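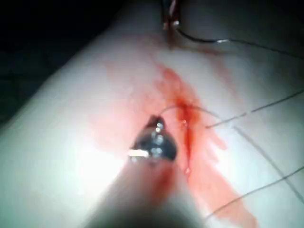
A limitation of liability clause is a term in a contract that caps or excludes the damages one party can recover from the other. It is most common in agreements for the sale, lease, servicing or calibration of equipment, where a small fault may lead to a loss much larger than the price paid. The subject matter may be as large as a printing press or as small as a dark metallic jaw assembly with a rounded, tapering end, resting on a pale synthetic tissue pad. The size of the item has little bearing on the size of the claim, and suppliers of precision parts often ask for tighter caps than suppliers of heavy plant.

Types of clause

A cap sets a maximum sum. It may be a fixed figure, or it may be tied to the fees paid under the contract; a cap of 100 percent of annual fees is a usual starting point. An exclusion removes a class of loss altogether, most often lost profits and other consequential damages. An exclusive remedy term confines the buyer to repair, replacement or refund. Many contracts use all of these together, and the order in which they apply should be stated.

Carve-outs

Certain liabilities are commonly left outside the cap. They include fraud, willful misconduct, breach of confidentiality and duties to indemnify against third-party claims. A carve-out may be unlimited or may carry a separate, higher cap – sometimes called a super cap – of, for instance, 3 times the annual fees.

Enforcement

In the United States, courts generally enforce such clauses between commercial parties. Under section 2-719 of the Uniform Commercial Code, which covers sales of goods, consequential damages may be limited or excluded unless the limit is unconscionable. Limiting such damages for injury to the person in the case of consumer goods is presumed to be unconscionable. Where an exclusive remedy fails of its essential purpose, the buyer may turn to the other remedies in the Code. Courts differ on whether a separate exclusion of consequential damages survives that failure.

Drafting

Ruba Boutros and Dexter Ridgeway, in their study of 186 equipment service agreements, found that 34 had a cap but did not say whether it applied to each claim or to all claims combined. Boutros treats this as the most frequent defect in the field. Ridgeway gives more weight to undefined use of the word "consequential."

See also

Liquidated damages
Indemnity
Exclusive remedy
Disclaimer of warranty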